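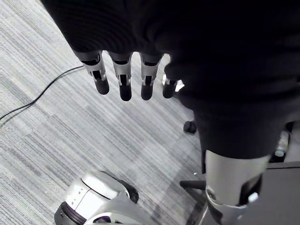 Forecast error is the wrong place to start, according to the demand planning lead at Halász, a household goods maker that sells laundry and dish products through grocery chains. The planner, who asked not to be named, would start with the order calendar. "Most of what gets booked as forecast error is timing," the planner said. "The retailer buys on a four-week promotion cycle. We were planning on calendar months. The two line up once or twice a year."

Halász ships 1126 active items from two warehouses, Dullatcombe and Nutetham. Until last April both sites drew on one national forecast, split by a fixed ratio. Dullatcombe ran short during promotions and Nutetham held the surplus. Moving stock between them took 7 days, longer than most of the promotions had left to run.

The fix was to forecast by ship-to location and week. "It's more rows, and the rows are noisier," the planner said. "A slow item might sell nothing for three weeks and then two cases. You can't put a trend line through that." Items selling fewer than 1000 units a year now go on a simple reorder point and get no forecast at all. Anything above 2000 is modeled weekly, with promotions entered as separate events. Items between the two are reviewed by hand each quarter. 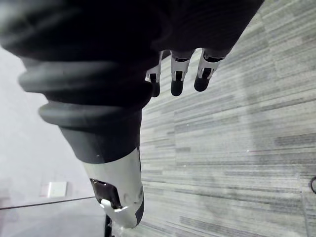

Trerkesley, the co-packer that fills the dish line, objected to the weekly plan at first, saying that a number that changes every week cannot be used to order bottles. The planner accepts the point. Packaging has a lead time of nearly nine weeks, so the plan is now frozen for that span, and changes inside it need sign-off from both companies.

Sales was harder to bring in. Account managers had been adding their own uplift to promotion volumes, and the planning team had been quietly cutting it back. "Both sides were correcting for the other," the planner said. "We stored the two numbers separately and compared them with shipments. Sales was closer on new items. We were closer on repeats." Each group now owns the figure it is better at.

Returns of discontinued packs are still handled in a spreadsheet. The planner expects to move them into the main system once the item codes at Nutetham have been cleaned up.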